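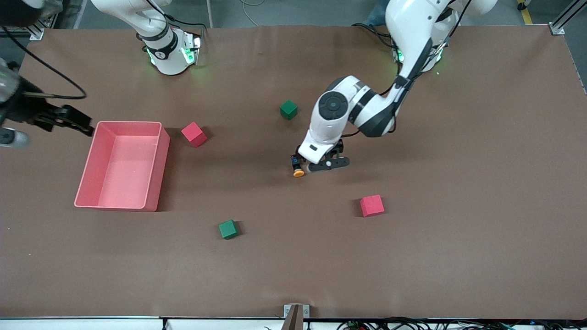

What do you use to keep small foam cubes together so they don't end up all over the house?

An open plastic bin with low sides, big enough that a child can drop the cubes in without aiming. A lid is nice for the shelf, but during play it mostly gets lost.

Forum: Home and Play > Storage and Tidying
Topic: Foam cubes, open bin or bag with string?

mirtebos
Hello all. I am new on this forum and English is my second language, so please excuse my mistakes. I look after small children at my home in Tralville, and in July I took over a big box of foam cubes from a play group which was closing. There are 177 of them, in several colors. They are soft and quiet, and the children love them very much.
My problem is the storage. Now I put out only a few on the table with one open bin beside it, and the rest stay in a cupboard. This works for the table. But in the cupboard they are in two paper boxes that are already broken at the corners. My sister says I should sew a big bag with a string. I am thinking of more plastic bins with sloped walls, because they stand inside each other when they are empty. What would you do?

tallgrass_40
Bag. Always a bag. You hang it on a hook and it takes no shelf space at all. We keep ours on the back of the door and my son can pull it down by himself.

pondkeeper
I disagree with the bag. We had one for a whole winter. If a child wants the one green cube, the whole bag gets turned over on the floor, every time. With a bin they can look inside first.

tallgrass_40
That is what the floor is for, though? Ours lays flat when it is open and then you pull the string and everything is picked up. Takes me ten seconds.

mirtebos
Thank you both. I should have said that we play mostly at the table and not on the floor, so the bag which lies flat would be difficult for me. It would cover the whole table. But I understand that for a floor it is a good solution.

quiltandkettle
Do you sort by color? I ask since that changes how many bins you need. My class sorted everything by color for years and I stopped. The children never put them back sorted, and I was spending my own evening on it.

mirtebos
I do not sort in the cupboard. At the table we sometimes sort as a game. I give a few cubes, for example red and green, and one bin. First all the red go in, then we empty the bin and it is the turn of the green. The small ones can do this well if there are not too many cubes. With more than 5 or 6 in front of them they begin to throw.

pondkeeper
Same with mine! Fewer pieces, less throwing. I would put the bin in reach but a little to the side, so there is still room to build.

ovenmitt
About bins: I bought the Drirkel ones with sloped sides and they do nest well, but two of them got stuck inside each other and I had to use warm water to get them apart. Put a strip of cardboard between if you stack them for a long time. The Gikell ones have straight sides. They hold more, but they take the full space on the shelf even when empty.

tallgrass_40
Straight sides are better for foam in my opinion. With sloped sides you lose a lot of room at the bottom.

ovenmitt
A little room, yes. But a small hand gets the last cube out much easier when the wall is sloped. With mine, the straight ones always had one cube standing in the corner and a child shouting over it.

mirtebos
This is a very useful point about the corner, I did not think of it. And I will remember the cardboard.
Another question: how do you wash the cubes? Some of the older ones have marks from teeth – I threw away the worst ones already. The others are only a bit sticky.

quiltandkettle
Anything bitten goes in the trash here, you did right. The rest I wash by hand in the sink with dish soap, squeeze them in a towel and leave them on a rack overnight. Do not put them away before they are dry in the middle. I did that once and the smell stayed in the box.

pondkeeper
I used a laundry net in the washing machine, cold, no spin. It took 45 minutes and they came out fine, but it depends on the foam. Try one first.

quiltandkettle
I would not do the machine. Ours came out with crumbs coming off the edges.

pondkeeper
Maybe an older kind of foam. Mine are two years old and still have sharp edges, so I will keep doing it.

mirtebos
I will try one cube in the machine and wash the others by hand in the meantime. For the storage I have decided for the bins with sloped walls. The shop on Foulkes Street has them in pink and in gray, and the children have voted for pink. I will measure the cupboard shelf tonight – I believe it is 40 cm deep, but the door has a frame on the inside and that takes away some of it.

ovenmitt
Measure with the door closed as well, if you can get the tape in there. The rim of the bin is wider than you expect.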